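Rodrigo Sequeira
6 May 2018

Every spring somebody finds the hand of God in a vegetable. In March it was a potato in Iltum, sliced open to reveal what the grower took for a cross, and 29 people queued to look at it.

I have no quarrel with the queue. My quarrel is with the preacher from Tekalberg who told them the potato was evidence. Evidence of what? If a cross in a potato counts for his faith, then the two million potatoes with nothing in them ought to count against it, and he won't have that. He keeps the hits and throws the misses on the compost.

Barros, who runs the discussion evening I go to, thinks I am being unkind. Faith was never meant to be tested like a boiler, he says. Fine — then stop bringing me test results. You can't wave the potato about when it suits you and call it a private matter when I ask three questions.

My own side does it too. I have heard unbelievers in Wuto dismiss the whole thing in two words, "brain trick", without reading a page on how people come to see patterns. That is laziness, and it persuades no one who stood in the queue.

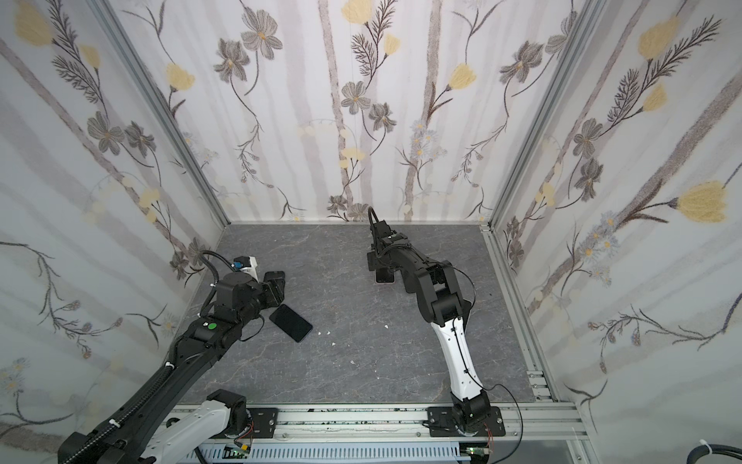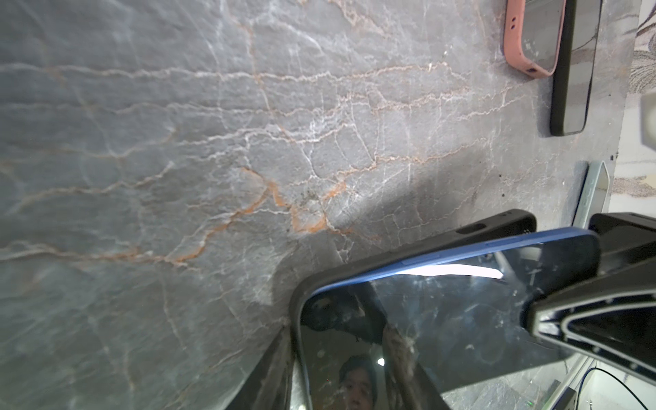
Filed under: Belief and Doubt

The potato, I am told, has since gone soft. The preacher has moved on to a cloud.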